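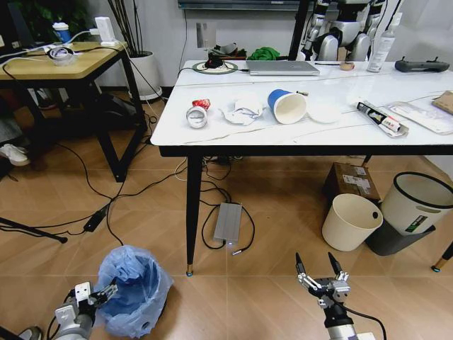 Gondley Rule

The Gondley Rule is a disciplinary provision in the Vorano League, a semi-professional handball competition, under which a club can lose league points for failing to report an injury or illness in its squad before a match. It takes its name from the Gondley club, which broke the rule before it existed and has been attached to it ever since.

Background

Until the rule was adopted, clubs in the Vorano League were asked to hand in a fitness sheet by noon on match day. The sheet had no fixed format and no penalty for leaving it blank. Kováčik, the league's most successful side at the time, once filed one consisting of the word "fine." It was accepted.

Matters changed after a January fixture between Gondley and Randum. Gondley listed a full squad of fit players, then arrived with nine of them, two of whom were goalkeepers. The rest had come down with a stomach bug that had been going through the team since the previous round. Randum lost the match 31-24, then lost most of its own squad to the same bug and had to forfeit its next fixture. Randum's coach, Radomír Machala, filed a complaint of 113 pages, a large part of which was devoted to the refereeing.

Inquiry

The league appointed Zdeňka Urban, a retired referee, to look into the affair. She found that Gondley's team manager, Vlasta Štefanec, had known of the illness for at least two days and had treated the fitness sheet as "more of a greeting." Štefanec did not dispute this. He pointed out that he had filled in the sheet exactly as he had for the previous four seasons, which the report agreed was part of the problem.

Gondley was fined 500 euros and kept its points. Randum's forfeit also stood, an outcome that managed to annoy both clubs and, according to the league newsletter, "several others with no obvious interest."

Provisions

The rule was adopted before the following season as Article 301 of the competition handbook. The number suggests a longer handbook than the league has - articles are numbered by chapter, and chapter three has only six of them.

Under the article, a club must report any player who is ill, injured or under medical advice not to play by 10 a.m. on match day. A first failure brings a fine. A second in the same season costs the club 2 points in the standings, and a third is referred to the disciplinary panel, which may do as it likes. Reports are shared with the opposing club but not with the public, although in practice they tend to be known in the stands by halftime.

A late amendment, proposed by Natália Štěpánek of Kováčik, excuses clubs from reporting "ordinary tiredness." The term is not defined.

Application

The first points deduction went to Randum, which had campaigned for the rule more loudly than anyone. The club had failed to mention a broken finger and, three weeks later, a sprained ankle belonging to the same player. Machala appealed on the grounds that one player could not amount to two offenses. The appeal was rejected, and Randum finished the season one point short of the playoffs.

Gondley has never been penalized under the article. Its fitness sheets are now regarded as the most thorough in the league and have included hay fever, a wisdom tooth and a mild dislike of heights.

Criticism

Zdislava Havlíček, a former Kováčik captain, has argued that the rule rewards clubs for reporting everything and leaves opponents to guess which complaints matter. Smaller clubs have objected to the morning deadline, as many of their players work until midday and do not know how they feel until they get to the hall. A proposal to move the deadline to 1 p.m. was voted down.

See also

Fitness sheet
Forfeits in the Vorano League
Kováčik playing record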